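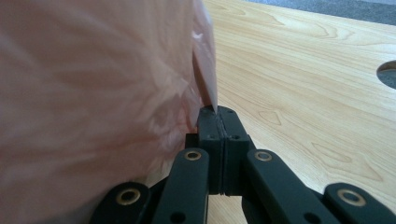 未承認国家・事実上の政体に関するよくある質問

本ページは、Orka資料室が公開している「未承認政体データ集」の利用者から寄せられた質問と回答をまとめたものです。用語の定義、収録基準、データの扱いを中心に記載しています。個別の紛争に関する政治的見解は示しません。

1. 用語と定義

「未承認国家」と「事実上の政体」は同じ意味ですか。
本データ集では区別しています。「事実上の政体」は、一定の領域で継続的に行政を行い、上位の中央政府の指揮を受けていない統治主体を指します。「未承認国家」はそのうち独立を正式に宣言したものに限ります。独立宣言を行っていない自治当局は前者に含まれ、後者には含まれません。

国家の要件は何を基準にしていますか。
1933年のモンテビデオ条約第1条が挙げる四つの要件、すなわち永久的住民、明確な領域、政府、他国と関係を取り結ぶ能力を項目の枠として使用しています。四つ目の要件は他国の態度に左右される部分が大きいため、コード表では「能力」と「実績」を別の列に分けました。能力の列には対外関係を担当する部局の有無、実績の列には代表部の相互設置や協定の締結を入力しています。

承認がなければ国家ではないのですか。
学説は分かれています。宣言的効果説では、要件を満たした時点で国家は成立し、承認はその確認にとどまります。創設的効果説では、承認によってはじめて国際法上の主体になると考えます。本データ集はどちらの説にも立たず、承認の有無を独立した変数として記録しています。

「黙示の承認」は承認として数えますか。
数えません。通商事務所の設置、旅券の受理、航空便の運航許可などは、承認の意思を伴わないまま行われることがあります。該当する行為は「機能的関係」の列に記録し、承認の列は相手国が文書または公式声明で明示した場合にのみ入力します。

「破綻国家」という分類がないのはなぜですか。
第2版までは補助変数として存在しましたが、第3版で廃止しました。この語は治安の喪失、徴税能力の低下、正統性の欠如など異なる現象をまとめて指すことが多く、入力者間の一致率が低いままでした。現在は領域支配、徴税、司法、基礎的公共サービスの四つに分解しています。旧変数を使用した論文の再現が必要な場合は、第2版のファイルを申請により提供します。

2. 収録基準

収録の条件を教えてください。
次の条件をすべて満たす政体を収録します。領域内の主要な居住地を継続して統治していること。統治が24か月以上続いていること。行政、徴税、司法のうち二つ以上の機能を自ら運営していること。外国軍の駐留は除外の理由になりませんが、「外部依存」の列に程度を入力します。

現在の収録件数はいくつですか。
政体が13、政体と年を組み合わせた観測単位が527です。消滅した政体も、存続した期間については残しています。

存続期間が条件に満たない政体はどうなりますか。
別表の「短期事例」に入れています。本表とは変数の数が異なり、そのまま結合することはできません。統治が継続して条件を満たした場合は、開始年にさかのぼって本表へ移します。

連邦制国家の州は対象ですか。
中央政府との権限配分が憲法または法律で定められ、それが実際に機能している州は対象外です。定めはあるものの、中央の命令が領域内で執行されない状態が続いている場合は審査の対象になります。審査はWubit Teferaが担当し、判断の根拠を注記ファイルに記載します。

分割や併合で領域が変わった場合の扱いは。
政体の識別番号は、統治機構の連続性を優先して引き継ぎます。領域の半分を超える変更があった年には境界変更フラグを立てます。統治機構が二つに分かれた場合は、旧首都を保持した側が番号を継承し、他方に新しい番号を付けます。旧首都がどちらにも属さない場合は両方を新規とします。

3. データの利用

ファイル形式は何ですか。
CSV（UTF-8、BOMなし）です。境界データはGeoPackageで別に配布しています。表計算ソフトで直接開くと識別番号の先頭のゼロが失われることがあるため、インポート機能で該当列を文字列に指定してください。

欠測値のコードを教えてください。
-7は該当なし、-8は情報源の不一致、-9は情報なしです。いずれも数値として集計に含めないでください。特に-8は除外せずに感度分析の対象とすることを推奨します。値が割れている政体は紛争の継続している地域に偏っており、単純に落とすと結果にも偏りが出ます。

典拠はどこで確認できますか。
典拠一覧に171点を掲載しています。官報、停戦合意の文書、選挙管理機関の発表、報道、研究書に区分し、各観測値の行に典拠番号を付けました。政体自身の発表のみに基づく値には記号「s」が付きます。

人口の数値が他の統計と一致しません。
多くの政体では全域の人口調査が長期間行われておらず、帰属を主張する国家の統計は別の境界で集計されています。本データ集は推計値の下限と上限を収録し、中央値は掲載していません。人口2,000人未満の行政区画は隣接区画と統合して表示しています。

住民投票の結果は収録されていますか。
投票日、設問の原文、発表された投票率と賛成率を収録しています。投票率は有権者名簿の作成方法によって大きく変わるため、名簿の種別（既存名簿、当日登録、名簿なし）を必ず併せて参照してください。投票の有効性は評価していません。

HullikまたはRavicoの変数と結合できますか。
Hullikとは政体・年の単位で結合できます。対応表は配布ファイルに同梱しています。Ravicoは月単位のため、事前に年単位への集約が必要です。集約に際して平均を取るか年末値を取るかは利用者の判断に委ねますが、論文には方法を明記してください。

4. 訂正、引用、連絡

誤りを見つけました。
識別番号、年、列名、正しいと考える値、典拠を記載して訂正窓口へ送ってください。典拠のない訂正依頼は受け付けません。反映は年1回、5月の更新時です。地名の誤記など値に影響しない修正は随時行い、変更履歴に残します。

地名の表記はどう決めていますか。
統治主体が公用語で使用する表記を主とし、帰属を主張する国家の表記を併記列に入れています。日本語の表記は検索用の補助であり、帰属に関する立場を示すものではありません。

地図を転載できますか。
出典と版番号を表示すれば、非営利の出版物に転載できます。境界線の線種は変更しないでください。破線は支配が争われている区間、点線は停戦合意に基づく区間を示しており、実線に置き換えると意味が変わります。

引用の書式は。
編者名、データ集名、版番号、アクセスした年を記載してください。編者はAsnakech Negussieです。境界データを使用した場合は、作成者としてDereseを併記します。版番号のない引用では、どの値が使われたかを後から特定できません。

授業で使用する場合に申請は必要ですか。
不要です。受講者への再配布も認めています。ただし、値を加工したファイルを配布するときはファイル名に「改変」と入れ、加工した列の一覧を添付してください。

問い合わせの受付時間は。
訂正窓口は常時受け付けています。電話での問い合わせは10時から16時までです。特定の政体を承認すべきかどうかという質問には回答していません。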